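# About Ziro

I opened Ziro on a Saturday, with one long table, a secondhand stove and a stack of recipe cards I'd typed up the night before. Six people had signed up and four came. We made soup, we burned the first batch of flatbread, and everybody stayed an hour past closing. I went home and started planning the next class before I'd even taken my shoes off!

I'd spent 12 years cooking in other people's restaurants by then, most of them at Zemeck, where I started on dishes and ended up running the lunch line. I loved it, but what I liked best was showing the new hires how to hold a knife or rescue a split sauce. So I left in November (terrible month to quit a kitchen, sorry again to that whole crew) and signed the lease on our place.

We're a small school and I'd like to keep it that way. Classes stop at 12 people, everyone cooks, and you eat what you make. Right now we run knife skills, weeknight dinners, bread, dumplings, and a Sunday sauce class that fills up faster than I can post it.

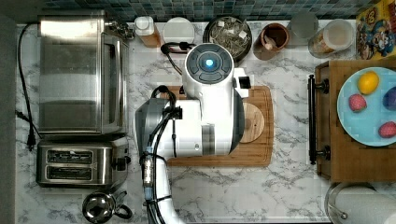

The bread class is still my favorite. I've written 204 recipes for the school so far, and I'd guess a third of them have flour in them somewhere – I grew up in a house where lunch meant bread and something to put on it. If you've never baked before, start there. The dough is forgiving and so am I.

We buy our flour and beans from Ristić, two streets over, and our oils and vinegars come through Provenent, who let me taste far too many before I pick one. If you like something you used in class, just ask and I'll write the name down for you.

You don't need to bring anything except closed shoes and a container for leftovers. Tell me about allergies when you book, please, and I'll change the menu where I can. Kids are welcome from age eight if a grown-up is cooking alongside them.

Want to come by first? The door's open on weekdays until 4 p.m., and there's usually coffee on.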